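分类：课程资料 > 机器人维护 > 讲义

人形机器人手臂日常维护与拆检（第7讲 课堂笔记版）
主讲：Edem Mahama　整理：Abdul-Rahman Annan
2024年4月5日
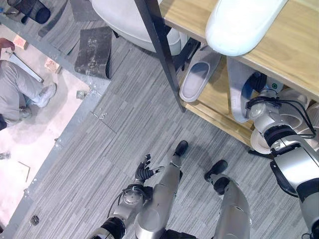 本讲只讲上肢。腿部放下一讲，别提前拆。对象是实训室的Atinga整机，双臂、五金件通用，控制柜是Trorkel那套。先记一条总原则：线缆出的毛病比关节多，查故障先查线。左右臂的走线不一样，看图，左臂靠近手腕那段是一根细黑线，在臂上侧拱出一个弯，右臂手腕处则是一整束黑线裹着。两种走法检查方法不同，下面分开写。另外注意地毯上那几颗银色小螺丝和旁边的小金属支架，颜色跟地毯纹路很接近，一踩就找不着了。干活前先把地面过一遍，捡到的零件进盒子，不要放口袋。

一、上电前

1. 急停按下，确认控制柜主开关在OFF。
2. 等电容放电。柜门上的灯灭了再数35秒，之后才能碰插头。
3. 吊架挂好再松腿部抱闸。站着修手臂可以，但是吊带必须受力，松垮垮挂着等于没挂。
4. 工作半径内清场，手臂伸直能够到的地方都算。
5. 登记本写名字、时间、要动哪个关节。

上次有一组第3步没做，直接松抱闸，机器坐地上了，髋部外壳换了一块。

二、线缆检查

单根走线（左腕）：
- 看弯的地方有没有发白、起皱
- 手腕慢慢转到两头限位，弯要能跟着走，不能绷直，也不能刮到肘部的环
- 弯留太大也不行，会挂到架子边
- 插头轻拉，不动为合格

成束走线（右腕）：
- 先拍照再拆扎带！！每年都有人不拍
- 扎带剪口朝外，剪刀贴扎带不贴线
- 最里面那根最容易磨，要翻出来看，光看外面没用
- 重新扎的时候手腕放中位，扎带能用手指转动就够紧了
- 编码器线和动力线分开，中间垫一层布胶带

判断：手指抖、偶尔掉线、重启又好 → 九成是线。一直不动、报同一个码 → 再去看驱动板。

三、肘关节与腕关节

先断电手动转一圈，感觉有没有顿点。有顿点记下角度，别急着加油。
润滑脂用Urnex，薄薄一层，多了会甩到编码器盘上，那就得整个拆洗。
外壳螺丝：对角上，分两遍。第一遍带上就行，第二遍用扭力批，数值查柜门上贴的表，不要凭手感。螺纹胶只点一滴，点在前三牙。
拆下来的螺丝按位置插在纸板上，长短不一样，长的拧错孔会顶到里面的板子（已经顶坏过一块）。

四、手部

手掌张开，五指逐个推，回弹应该一致。
- 某一指软：腱绳松了，掌心侧调节
- 某一指卡：先吹灰，再看关节销
- 拇指外翻角度不对：不要硬掰，进标定界面重新找零

指尖皮套有裂就换，不用等裂透。换完要重新标力，漏了这一步抓杯子会捏瘪。

五、复位与标定

1. 撤工具，点数，跟登记本对
2. 双臂放自然下垂位，对齐刻线
3. 松急停，上电，低速模式
4. 单关节逐个走，从肩到腕，速度设13%
5. 双臂对称动作走70次，听声音，手背贴外壳感觉温度（停机以后再贴！）
6. 两臂对比，电流曲线形状应该差不多，一高一低就回头查高的那只
7. 没问题再切正常速度

第4步不能跳。编码器零位错了的话低速只是歪一下，全速就是砸架子。

六、作业

交一份左腕走线检查纪录，照片不少于三张，标清楚中位和两个限位。右臂线束的同学可以两人一份。文件名写学号，发到Sallthorpe课程邮箱，不要发我个人的。下次课带扭力批，自己的批头自己认好。

补充：关节销的型号表我放在柜子第二层，用完放回去，已经少一张了。

评论（4）

半格电：70次要走多久啊，我们组走到一半下课了
　　Abdul-Rahman Annan 回复：下次接着走，登记本上写走到哪儿了。中间断电的话从头来

lin_zhou：扎带能不能换成魔术贴？拆起来快很多

铁皮桶：魔术贴用过，会粘毛，磨线更厉害，还是老实用扎带吧

小满：第二节“纪录”那边……哦是作业里的，应该是“记录”吧老师

相关资料
· 第6讲 控制柜断电流程与上锁挂牌
· 第8讲 腿部抱闸与吊架使用
· Trorkel控制柜常见报警码对照
· 腱绳更换步骤（补充讲义）
· 实训室工具借用规定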